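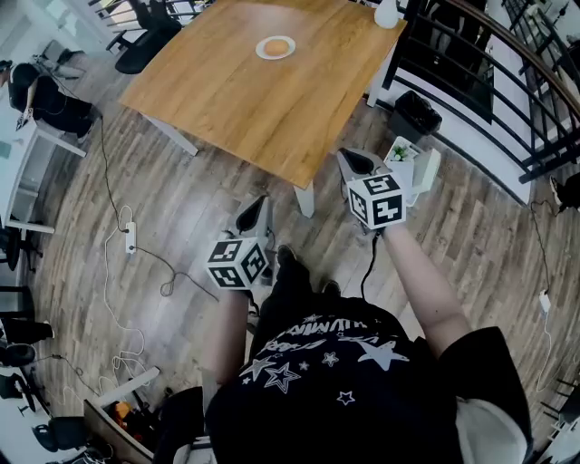 Last changed: Monday, September 26, 2022

I wanted to finish the equipment list before lunch, but it is evening and I still have two versions of it. Shoshana Ridgeway asked me to choose one. The first version has two pairs of hand-held grippers from Karix. The second has one pair and a small arm from Estamum, which would arrive in May if we order now.

In the morning we worked with the grippers at the square table, the one with white legs, and a bun on a plate. I like how simple it is to plan for this. One person, two hands, a marker cube on each gripper. The arm needs a stand, a controller and training, and all of these are separate lines in the offer.

Small things also eat the money. I wrote down 90 dollars for spare marker cubes and 157 for cables and power strips. Shoshana thinks the second number is too high. I looked at the floor by the desk, where the cables go in loops over the boards, and I left it as it is.

Brududham gives us 30 days to pay, Karix only 3. I must ask Karix again, politely. Ndung'u did not answer my letter about the repair contract.

Tomorrow I will write the version without the arm in clean form and sleep one more night on it.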